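The Spring Budget

The figure for equipment was 745 pounds, and it had to last until the end of April. Ilse Schwerdtfeger wrote it at the top of a clean page and underlined it. Then she went to find Soriano, who had asked for twice that.

He was in the back office at Nirkstead with the parts list open on his knee.

"Read it to me," she said.

"Replacement finger pads, four sets. A second wrist camera. Two spare motors. Cable, screws, a decent case to carry it all in."

"We have a case."

"We have a suitcase. The zip's gone."

She sat down across from him. Outside somebody was trying to reverse a van into the yard and not managing it. The workshop had won the Ploltum contract before Christmas, a year of teaching a machine to lay and clear tables, and everyone had been pleased for a week. After that the spending had started. The arm itself was leased, so it came out of another column, and she didn't have to think about it. What she had to think about was everything that wore out.

"How long does a set of pads last?" she asked.

"Depends who's holding it."

"Say it's you."

"Three weeks. Four if we're only doing cloths and cutlery. The mugs are hard on them."

She wrote down three. She had learned to take the worse number from Soriano, who was hopeful about most things and especially about rubber.

The two suppliers had sent their quotes on the same morning. Hirnetti wanted 20 pounds a set for the pads, with 20 more for carriage on each order, however small. The other firm charged more for the pads and nothing to send them, but you waited a month and sometimes what came was the wrong thread. Soriano preferred Hirnetti. He had spoken to a woman there who knew the part numbers by heart.

"If we order from Hirnetti every time one wears out, we pay the carriage every time," Ilse said.

"So we order the lot at once."

"And if Ploltum change the gripper in March?"

He didn't answer that. Ploltum had changed the gripper in November, and there was still a drawer full of the old fingers, which fitted nothing. He had suggested using them as doorstops. She had priced them up and put them in the accounts as a loss, and the drawer now had a label on it in her handwriting.

They went through the list line by line. The cable stayed in. The screws stayed in, although she made him say how many. One of the motors went, and he took it well. The second wrist camera he argued for standing up, with his hand on the back of the chair. With one camera, he said, they lost a morning each time it had to come off and be cleaned and set up again. With two they would never stop.

"We'd stop for lunch," she said.

"We'd stop for lunch."

She worked out what the mornings cost. She paid two people for each of them, and there had been five since the new year. It came to more than the camera did. She worked it out again on the other side of the page, starting from the wages this time, and it still came to more. She disliked it when he was right about money.

"I'll put it in," she said. "But you lose the case."

"The zip's gone, Ilse."

"Then tie it up with string."

He laughed and went back to work. She stayed where she was and added up the column. It left her 100 pounds over – enough for a bad month if the bad month was a small one. She wrote "held back" beside it and did not tell him. When Ploltum rang in the afternoon she told them the orders would go out on Monday, and asked, as if it had only just crossed her mind, whether they had any plans for the gripper. The man said not that he knew of. She wrote that down too, with the time of the call next to it.

At the end of the day she walked through to the big room, where they were still recording. Soriano's coat was on the hook and his tea had been left on the windowsill. He was showing the new starter how to come in low with the tool and keep the fingers apart until the last moment. She stood by the door and watched for a few minutes. She found that she was looking at the pads, trying to see how much was left on them, and what sort of month it would be.
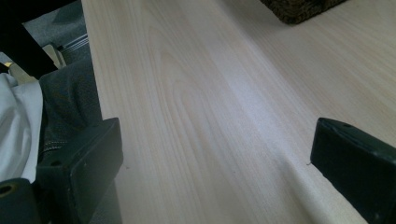
Maureen wrote underneath that she had enjoyed it but thought Ilse should have bought the second motor and let the camera wait, as a cleaned lens costs you a morning and a dead motor costs you the week. She also wanted to know whether the 100 pounds lasted until April.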